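I have never cared much about robots. My vacuum is the round kind and it spends most of its life stuck under the couch, so my hopes were low when my sister-in-law dragged me to the open day at Stondov on 6th March. I went for the free coffee. I stayed two hours and I've been boring my friends about it ever since!

The big hall was full of the stuff you'd expect, with screens and loud music and a man with a headset mic. The line for that was 53 people deep (my sister-in-law got bored and checked). So we wandered off down the corridor and found the shoe demo. One arm, a green floor with white lines, and some shoes. They had the view from the little camera on its wrist up on a monitor, and that's what hooked me.

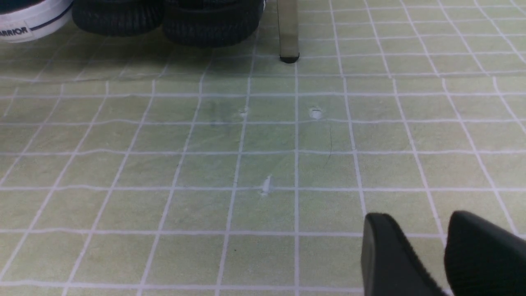

I think every company showing off a robot should be made to do it this way. At most of these events you stand behind a rope and watch the thing wave around, and you come away knowing as much as you did before. Put me down at shoe height, though, and I start to get why it's hard. From down there you don't get a nice tidy pair of sneakers. You get the side of one and a big stretch of nothing.
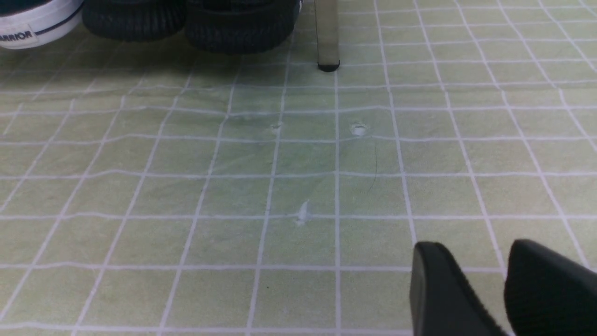

Open fingers, a few scuffs on the mat, and everything interesting way over at the far side.

Ghada Karam was running the demo, and she was great – patient with the kids, and pretty blunt with the grown-ups. A guy next to me asked when he could buy one. "Not by July," she said, and went back to her laptop. I liked her right away. She told us her team had logged 1349 tries at picking up shoes and she wasn't ready to brag about any of them.

Compare that with the Grernarar booth back in the main hall, where a very shiny brochure promised me a "home without chores." Come on. I have three teenagers. 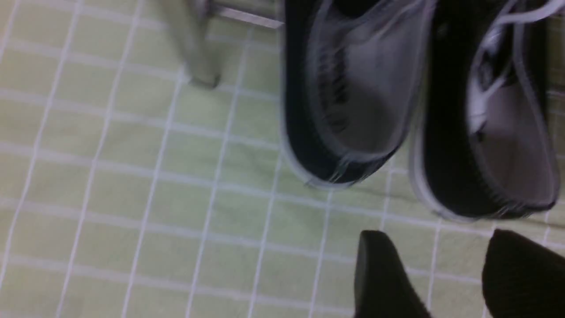 Coming in toward a pair of black sneakers from the heel end.

My sister-in-law's view is that all this is a silly way to spend smart people's time. Shoes! Who can't pick up a shoe? And sure, I can, when I'm asked twice. But my dad is 81 and bending down to the closet floor is the worst part of his morning, and I'd take a slow, careful machine that gets his shoes for him over any number of dancing ones. I don't need it to be fast or to have a cute name.

What I do want to know is how it copes with a closet like ours, where shoes don't stand in pairs. They get kicked off and land on top of each other.
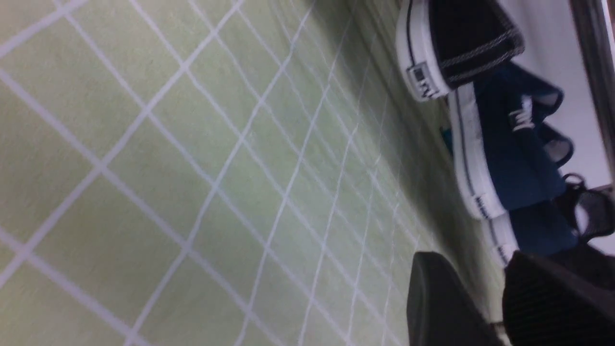
I asked Ghada about that and she laughed and said piles were her whole life at the moment. Good! Piles are real. I'd much sooner hear about the piles than about the future of the home – and I'd sooner see a demo with some mess in it than one that has been rehearsed to death.

So my plea to Stondov for the next open day is to move the shoe people into the big hall and give the headset man the corridor. And put out more chairs. We stood the whole time and my feet were killing me.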